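Storage baskets: cleaning and load

Plastic baskets with open sides suit most cupboards and utility shelves. Air passes through the holes, so cloths and vegetables keep better than in a closed box. The drawback is dust, which settles in the corners of each opening.

Washing

Empty the basket and tap it upside down over a bin. Fill a sink with warm water and add 16 ml of washing-up liquid. Soak for ten minutes, then work along the rows with an old toothbrush. Rinse from the inside outwards. Dry upside down on a rack. Do not use a radiator, as thin plastic warps and the rim will no longer sit level.

For grease, mix 300 g of bicarbonate of soda with a little water to form a paste. Apply, leave for an hour, rinse. Scouring powder scratches the surface and the next layer of dirt holds faster.

Loading

Put heavy items at the base, against the long side. Tins should go in a solid crate.
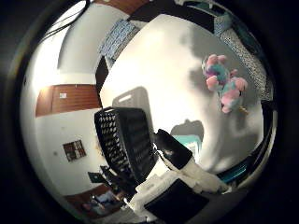 On open shelving, leave a finger's width between baskets. Shelves 900 mm wide need a centre bracket if they carry anything heavier than linen. Check the screws each August and retighten by hand.

Last revised 18 Dec 2021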